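4.2 Simulated Kitchen Task

The fetch-and-place task was the second of three assignments in the Welden robotics practicum, a one-semester project course for undergraduates. Student teams worked entirely in simulation and were given the same kitchen model, the same single-arm robot and the same object set. The refrigerator starts with its doors open, so that door handling is left to the third assignment. A trial ends when the object has been at rest on the target surface for 30 consecutive simulation steps, or when 600 control steps have passed.

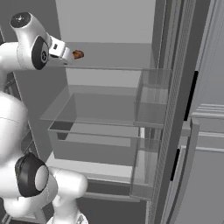
Teams wrote their controllers against the Flastero interface, which exposes joint positions, gripper width and the object pose. Most first submissions planned a straight line from the pickup point to the shelf and failed on contact with the cabinet trim. Later versions added an intermediate waypoint in front of the opening. In Figure 3 the gripper points into the compartment and the small brown object is just above the level of the top glass shelf, a height at which a modest error in the vertical estimate leads to contact with the shelf edge. Teams that set the waypoint by hand — and most did — had to revise it when the base pose was randomized.

The transparent parts of the model caused separate trouble for the two teams that used rendered depth in place of the object pose. Glass shelves and clear bins returned inconsistent values, and both teams masked these regions before fitting the shelf plane. Each final controller was run for 100 trials with randomized base poses. The full log, including practice runs, holds 2,434 trials.
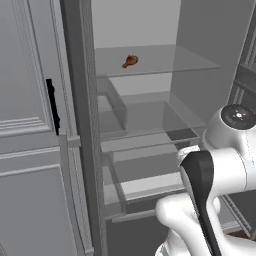 Midesau Student Robotics Group, MacPherson Laboratory
Manuscript version of 20 April 2023

Figure 3. Fetch-and-place task in the simulated kitchen. Top: the arm reaching toward the open refrigerator. Bottom: the drumstick on the upper glass shelf, with the arm at lower right.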